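Wie lernt ein Roboter greifen?

Plumari Kinderseite, Technik kurz erklärt

Ein Roboter weiß am Anfang nix. Wirklich nix. Was ist ein Würfel? Was ist ein Teller? Keine Ahnung. Also braucht er Beispiele. Viele!

Wie bei dir beim Fahrradfahren. Einmal zugucken reicht nicht. Üben, üben, nochmal üben.

Die Aufgabe klingt babyleicht: Würfel auf den Teller legen. Für dich eine Sekunde. Für den Roboterarm richtig schwer. Wo genau ist der Würfel? Wie weit muss der Greifer auf? Wann loslassen?

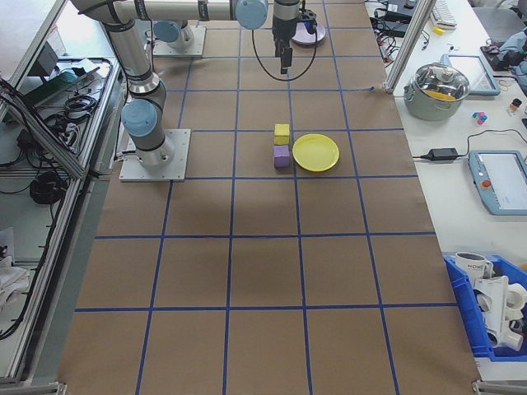 Roboterarm, zwei Schaumstoffwürfel, ein gelber Teller. Das blaue Klebeband teilt den Tisch in Felder.

Die Felder sind praktisch. Mal kommt der Teller in die Mitte, mal an den Rand. Würfel auch. Immer woanders! Sonst lernt der Roboter nur eine einzige Stelle auswendig und steht beim nächsten Mal dumm da.

Jeder Durchgang heißt Beispiel. Gespeichert wird: was die Kameras sehen und wie sich der Arm bewegt. Beides zusammen, sonst bringts nichts. Im Projekt Prostisia fing man im September mit 25 Beispielen an. Viel zu wenig. Dann 900. Schon besser. Jetzt sind es 2.135, und es geht noch weiter.
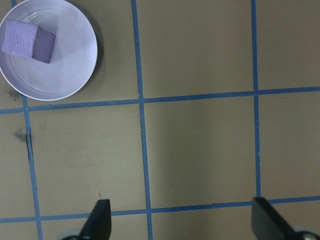 Eine Kamera sitzt übrigens direkt am Greifer. Die fährt mit, wie eine Stirnlampe auf deinem Kopf. So sieht der Computer ganz nah, wo die zwei Finger gerade sind. Die andere Kamera steht fest und sieht den gazen Tisch.

Und wenn was daneben geht? Würfel fällt runter, Greifer schnappt in die Luft? Kommt vor. Wird dazugeschrieben: hat nicht geklappt. Dann nochmal von vorne. 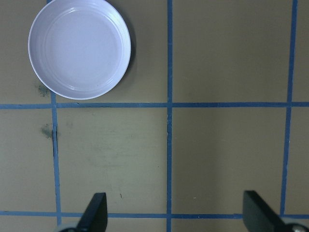 Blick vom Greifer aus: Finger weit offen, Teller leer.

Probiers selber! Ein Auge zu, nur zwei Finger benutzen, Radiergummi auf einen Teller legen. Danach den Teller verschieben und nochmal. Merkst du was? 22 mal hintereinander, dann weißt du wie sich Beispiele sammlen anfühlt.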